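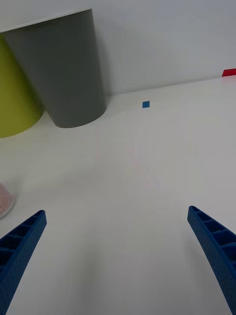 Margareta Matei wants the finger screws on a torque schedule by May, with a mark on each head so that a turned screw shows at a glance. Her comment was waiting in the shared log when I opened it this morning. She added that "snug" has appeared as a torque value three times in my entries and that it has no unit. Fair. I answered that the schedule will exist once I have a driver that reads low enough to be worth quoting, and asked her to release the purchase.

January 15, 2024. Memisville, small cell.

Started with the backlash complaint. Martti Kuusisto had written that the gripper closes off center by a visible amount and that the offset changes with wrist angle. Checked at three wrist angles. Confirmed at two. With the tool pointing down the offset goes away, which points at the finger mounts and away from the drive. Removed the left finger. The lower insert had crept out of the carrier and the finger was pivoting on the upper screw. Replaced the carrier from the spares drawer. Old one bagged and labeled, to go back to Lindqvist with the other two.

Cleaned both seating faces with a dry brush and then a lint-free cloth with alcohol. Did the ribs while I was there, each cell separately with a cotton swab. Dust packs into the corners of the cells and a brush only moves it along. Inspected the cross-walls under the lamp for whitening. None on the right finger. One doubtful line near the root of the left, logged as "watch," same as last time, no longer than last time.

Refitted, upper screw first, then lower, then backed both off a quarter turn and closed the jaws on the gauge block before final tightening. Doing it in that order lets the fingers find their own parallel. If the screws are tightened with the jaws open they hold whatever error they were put in with, and I have chased that error for an afternoon before.

Cycle counter read 3,939 at the start of work. Did not reset it. Oliwia wants the count to run through finger changes, with the change noted beside it, and I have stopped arguing for the other way.

Wrist camera next. The bracket had been off for the finger work, so extrinsics had to be redone regardless. Took 20 poses, threw none out. Residual is inside the limit but at the high end of it. The usual cause is the cable pulling on the bracket at full roll, so I moved the first cable tie down one hole and gave the loop more slack. Second run with the same poses came out lower. Saved the second set as current and kept the first under the old name.

Open-jaw view checked against the reference: both tips should be in view with the jaws at full width, neither one much farther in than the other. 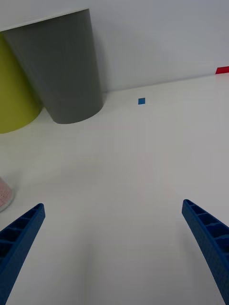
Jaws open, seen from the wrist camera. Small blue square ahead of the tips, gray and yellow-green cups at left.

Exposure left fixed. Auto is off in the Sundia config and stays off. The white table drives it down until the ribs of the fingers go solid dark, and then the tip detection loses the inner edges. Gain unchanged.

Warm-up after that: 30 minutes of joint motion at low speed, no load, before the repeatability check. Ewan Kereama asked whether the warm-up could be skipped on days when the cell has been powered overnight. No. Powered and moving are different conditions for the wrist gearbox, and the drift in the first part of the curve is the same either way. I sent him the two plots from last year.

Repeatability passed on all axes. Set the run for 300 open-close cycles on the gauge block, half speed, force limit at the low setting. No stalls logged. Offset measured again at the same three wrist angles: within tolerance at all of them. Closed Martti's ticket and copied Saimi Vainio, whose name was on the original one.

Outstanding:
Carrier spares are down to one. Order placed with Cosgate, no ship date.
Left finger root, recheck at next cleaning.
Strain relief on the camera cable is still a tie. Needs a proper clamp.
Torque driver, waiting on Margareta.

Powered down the arm, left the controller on. Key in the box.

Filed under: Cell Log, Grippers, Maintenance
Last updated: same day, evening
We use cookies to remember your reading preferences. Accept | Manage settings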